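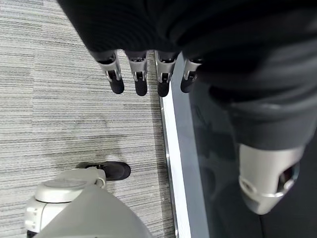

Dridadeck

Playback and labeling tools for wrist camera recordings from multi-finger hands. Dridadeck reads a session folder, lines up the camera stream with the joint log, and writes out short clips that a planner or a policy trainer can load.

Status: used daily by us, lightly documented. The file format changed in June, so older sessions need the convert step below.

What it does

Aligns camera images with finger joint readings by timestamp.
Masks the hand's own fingers and thumb so the floor and object detector does not fire on them.
Flags images where glass or another shiny surface shows a reflection of the hand. Flagged images are kept, with reflection set to 1 in the index.
Cuts sessions into clips at pauses in the joint log.

Install

Python 3.9 or later.

pip install -e .
dridadeck check

Usage

dridadeck convert old_session/
dridadeck align session/ --max-gap 6
dridadeck export session/ --out clips/

The gap is in milliseconds. Anything larger is dropped and listed in dropped.txt.

Known problems

Loose sleeve fabric over the wrist is sometimes masked as background. Yaneth Montoya has a fix on the sleeve branch — it works but it is slow.
The thumb mask is too small when the thumb is close to the lens. Set thumb_pad by hand for now.
Export stops without an error on sessions over 2000 clips. Split them first.

Contact

Mask code: Yaneth Montoya. Alignment and file format: Helmut Lenz. For anything else open an issue and attach your config and the output of dridadeck check.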